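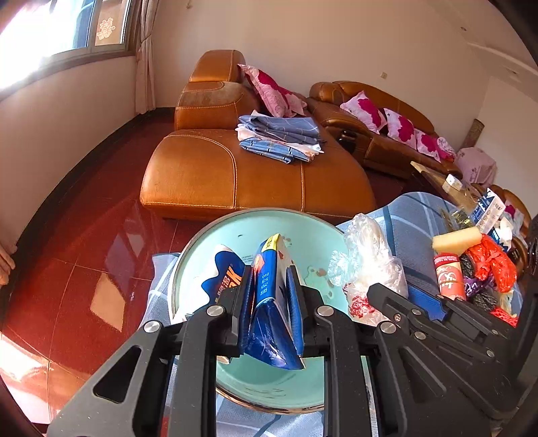 Fig. 1. Snack packets and a mint-green bowl on a checked cloth.

Food Packaging and the Home, Session 4: Why a crisp goes soft, and what the bag does about it

Welcome back, everyone, and thank you for the kitchen diaries, which I have read with great pleasure (and some envy, as several of you plainly eat better than I do). Last time we looked at tins and jars. Now we come to the flexible bag, so ordinary that we tear it open and never give it a second thought, and I hope by the end of the session you will have given it two or three.

Start with the food. A crisp, a cracker or a puffed rice snack is very dry when it leaves the factory, often with only 2 per cent water or so in it. The air in a British kitchen holds a good deal more moisture than such a dry food can ignore, and the food will take up water until the two come into balance. This is why an open packet goes soft while an open loaf goes hard. The loaf starts out damp and gives its water away, the crisp starts out dry and takes water in. Please hold on to that idea, it comes up again with biscuits in session 6 and it nearly always turns up in somebody's coursework.

The second enemy is oxygen. Fried snacks carry a lot of oil spread very thinly over a large surface, and oil in that state turns rancid quite quickly. Light hurries the process along. You will know the smell, a bit like old putty or wax crayons, and it is a different fault from softness. A packet can be perfectly crunchy and still taste stale.

So what do we ask of the bag? It has to keep water vapour out, keep oxygen out, and for oily foods it ought to keep light out as well. Very few plastics are good at all of these. Polyethylene seals nicely with heat and is a decent barrier to water, but oxygen wanders through it. Polypropylene is stiffer and clearer and takes print well. A very thin coating of aluminium, laid on in a vacuum, improves the barrier to everything and gives you the silvery inside of a crisp packet. Most snack bags are therefore made in layers, and the layers are the reason they are such a nuisance to recycle.

Many makers also flush the bag with nitrogen before sealing it. People grumble about paying for air, but the gas cushions the food on its travels and pushes most of the oxygen out.

For the practical, we shall use the Clester plain rice crackers again, as they have no flavouring to confuse the tasters. Each group puts one portion in an open dish, one in a folded bag with a peg, and one in a Belix screw-top jar, and leaves them on the side bench. Weigh each portion at the start and again after 14 days, and write down the gain as well as your notes on texture. Do taste before you look at the numbers!

Reading: the Mahasneh booklet, pages 128 to 134, on barrier films. The chapter on inks can wait.

For next time, bring one empty, clean packet from home, cut open flat, and a few lines on what you think each layer is for. Guesses are very welcome.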